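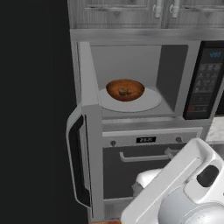 Folingate Review, No. 12, page 4

In Praise of the Second Day
Anatole Ferrand

I love leftovers. I love them more than the dinner they came from, and I've felt this way long enough that I'd like to make the case in public.

Take lentils. On the first night they are fine. They taste of lentils, and the onion tastes of onion, and the cumin floats somewhere above them both. Give the pot a night in the fridge and everybody in it has been introduced! The same goes for chili, for braised cabbage, for nearly any curry, and for the bean soup I make every Wednesday in winter so that Thursday's lunch will be wonderful. I make it for the lunch. The Wednesday dinner is a preview.

And yet we talk about leftovers as if they were a small defeat. People say "it's just leftovers" when you catch them eating at their desk, and they tip the bowl away from you a little. Cookbooks are no help. I own one with 200 recipes in it, and exactly 2 mention what the dish is like the next day (one of those is a warning about fish, which I accept).
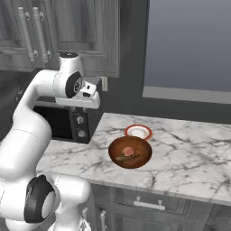
By the kitchen counter.

I think the trouble is that we've tied good food to an occasion. Somebody cooks, somebody calls up the stairs, everyone sits down while it's hot. I like all that. But a cold potato eaten standing up at ten at night, with salt and too much mustard, is one of the great meals – and it asks nothing of you. You can have it in your socks. You can have half of it and go to bed.

There's a freedom in how you treat second-day food, too. I'd never crack an egg over a stew I had just spent 4 hours on. The next morning I'll do it without a thought, and it's often better than the stew. Rice gets fried. Roast carrots go into a pancake. My best sandwich ever was cold eggplant and the scrapings of a pan in Harkov, at my cousin's table, and I've been trying to make it again since, which of course you can't, because you'd need the same scrapings.
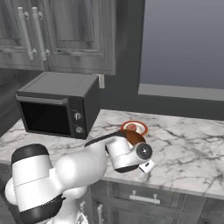 Reijo Hyvönen wrote to me after an earlier draft to say that this is all very well for stews, but that I've never had to face the same pot of porridge three mornings running, and that some food is left over for a reason.

Fair enough! I'll give him the porridge, and salad with the dressing already on it. I still say make the bigger pot. Put the lid on, leave it in the fridge overnight, and then don't apologize to anyone when you carry it to lunch.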